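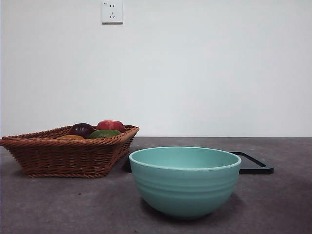 Open enrollment is coming and I am already mad about it

Posted Sep 10, 2023 by Samah Bennani

Quick one today, I have a pile of invoices open in the other window. But the dental packet came in the mail and I need to say something about waiting periods before I lose steam.

I buy my own dental. Have since I left Zakach, where it just came out of the paycheck and I never once looked at the number. Dumb of me. Now I look at the number. $32 a month through a carrier called Altik, which sounds fine, cheap even, until you read down to the part where fillings have a six month wait and anything "major" has a twelve month wait. Crowns are major. Root canals, major. A root canal is the only reason a normal person wakes up at 4 am thinking about dental coverage in the first place.

So you pay and you wait. Twelve months of premiums and you've bought two cleanings and some x-rays.

I know the argument. My brother in law sells this stuff and I've heard it over more dinners than I'd like. People would sign up with a cracked tooth, get the crown, cancel. Premiums go up for everybody else. Okay. I believe that happens. I'd probably do it! But look at how the thing is built on the other side. There's a yearly maximum. Mine is a thousand dollars. The plan already can't lose its shirt on me, the most I can take out of it in a year is one bad tooth, and not even all of a bad tooth. They have a cap AND a wait AND they only cover half of major work when the wait is over. Pick two. I could live with two.

And then the part that really got me going. The wait starts over if you switch.

I had coverage for years. Paid up, no gap. Moved to a plan called Ester because it had my dentist in network (El Idrissi, over by the post office, wonderful hands, terrible parking) and the clock went back to zero. I called. Twenty three minutes on hold. The woman was nice about it. She said some plans waive the waiting period if you can show prior coverage, this one doesn't. I asked where it said that. She said page 3. It was on page 3, she was right, in a paragraph about something else.

Ended up paying $336 out of pocket for a filling and an exam, four months in, while also paying the premium. Not a tragedy. I had it. Plenty of people don't, and what they do is wait, and a filling that waits long enough turns into the root canal, and that one has a twelve month wait on it. So who exactly did that save money for.

I switched back to Altik after. Clock went to zero again, of course.

What I'd like, and I don't think it's crazy:

Credit for prior coverage. All plans, automatic. If I had dental last month I have dental this month. Health insurance figured out some version of this years ago, teeth are apparently a separate animal.

Waits printed on the front, same size type as the price. $32 a month, twelve months for crowns. Right there together.

And fillings should have no wait at all. They're the cheap thing. You want people getting the cheap thing.

I've gone back and forth on just dropping it and putting the money in a savings account. A lot of people tell me to. At $32 a month it takes a good long while to save up for a crown, but then it would take a year of Altik before they'd pay half of one, so its closer than you would think. My dentist's office has an in-house plan too, flat yearly fee, cleanings included and a discount on the rest, no wait. The girl at the desk gave me the sheet and I have it on the fridge. Haven't decided. I have until the end of October to make up my mind before Altik renews me by itself.

If you have one of those office plans tell me how it went when you needed real work done, not just cleanings. Comments are open, I'll read them tonite.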